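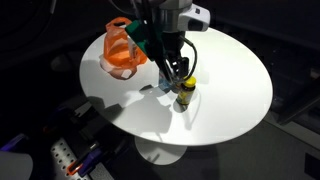 Can a beginner take the Trurska straight onto a whitewater course?
Give it a couple of flatwater sessions first. The boat is forgiving, but it sits higher than most inflatables and it spins faster than you expect, so you want your turns sorted out before there's a wave under you.

I've had the Trurska, Katex's one-person inflatable kayak, since June, and I've paddled it every chance I got. Flat lake, the slow stretch of river behind the boathouse, and then the pumped course at Polat, which is where I really fell for it. I came from hardshells and was ready to be snooty about a boat that arrives in a backpack. That lasted until the first eddy line!

Setup is quick once you've learned the order. Floor first, then the two side tubes, then back to the floor for a last few strokes. If you fill the sides first the floor wrinkles toward the stern and you end up letting everything out and starting over (I did this on a crowded dock with people waiting for the ramp). The pump that comes with it is fine. The hose is a bit short, so I end up kneeling, but the fitting locks with a good solid click and I haven't lost any air there.

On flat water it tracks better than I'd hoped with the fin on. Take the fin off and it wanders like a puppy, so if you're covering distance, use it. The footrest is a padded bar on webbing, and it has 5 positions. I'm in the second one from the front and Ans Van Rooij, who is a good bit taller than me, borrowed the boat for an afternoon and still had room for her knees. She liked the seat more than I do. I find the backrest creeps down over a long paddle, and I now pull the straps tight again whenever I stop for a drink.

Now the fun part. At Polat they run the channel at a gentle flow in the morning, and the Trurska was a joy in it. It rides up and over things a hardshell would punch through, the thigh straps hold you well enough to lean hard into a turn, and the floor drains so fast that I was ready for the next drop before I'd finished laughing at the last one. I swam once, at the bottom of the second drop, entirely my own doing. Getting back in was easy – grab the far strap, kick, flop – and I was sitting up again before the safety crew had a rope out.

When the flow went up after lunch, I was less comfortable. The bow gets pushed around in stronger water, and surfing a wave is mostly a matter of holding on and hoping. Guido Cattaneo, who coaches there, took it down and made it look wonderful, so some of that is me. Still, if you're already surfing and want to do it in an inflatable, I'd try the Trirarura before you buy. It's narrower and stiffer, and it's also a lot twitchier to sit in.

A few small gripes. The carry handles are stitched flat against the tube and are hard to grab with cold hands. The drain holes collect grit, which you'll hear before you see. And drying takes patience: I leave mine propped on its side for a full day, then wipe along the seams, where water hides under the flap. The backpack itself is excellent, with wide shoulder straps and a mouth big enough that you don't have to fold the boat perfectly. I can go from wet boat to packed bag in 15 minutes, and I'm not a tidy folder.

The repair kit has 2 patches and a small tube of glue. I haven't needed either so far, even after dragging the boat over the concrete lip at the take-out more often than I should admit. There's some scuffing under the bow and that's all.

Would I buy it again? In a heartbeat, for the kind of paddling I do – easy rapids, lazy evenings, and a boat that lives in the hall closet. Next up is an overnight trip, and I'll add a note on how it handles with a dry bag strapped behind the seat.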